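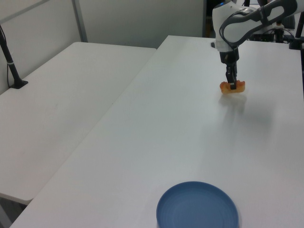
Can the public get in without booking?
Anyone can walk in from 2 p.m., but the arm only takes requests until the biscuits run out.

Print this release | E-mail this release

VOLLITZ OPENS ITS BAMWOOD WORKSHOP IN AUGUST

Vollitz will open its Bamwood workshop to neighbours this August, with room for 300 visitors and parking for far fewer. Staff will demonstrate a robot arm at the pace it prefers, unhurried.

"My kids clear a table faster," said Rekha Pal, who runs the demonstrations. "They also argue about it."

Till Kasten will answer questions, including the one about jobs.
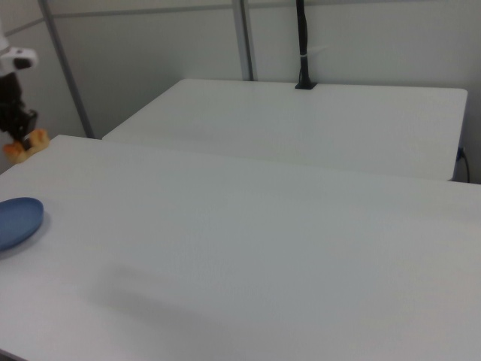

The arm and a blue plate at the Vollitz workshop.

Entry is free. Closed shoes, please.

Contact: Till Kasten, Vollitz, Bamwood, ext. 519
© Vollitz. All rights reserved. Back to top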